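Subject: Re: [trunda-supporters] Away travel to Pristov in June

> Is the coach still on for the Pristov game? I heard the club
> only got 581 tickets instead of the 700 we asked for. Also, is
> the pickup still at the Gunawan lot?

Yes, the coach is on. The 581 figure is right, and season ticket holders get first pick until noon on the first day of sale. Pickup is at the Gunawan lot at 9:30.
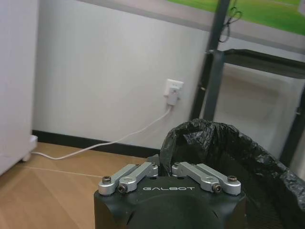 Trunda go into this one needing a draw to stay up, and the coach fare is $30 whether you have a match ticket yet or not. We have one bus booked for now. If the list fills up I will ask Trulton Coaches for a second. The away banner also needs redoing before then, as the old one can't be read from across the field. I'd like plain white capitals on black, spaced well apart, the way GALBOT is lettered there. Reply to me off list if you can paint.

Refunds on the fare stop once the bus is paid for.

Trunda Away Travel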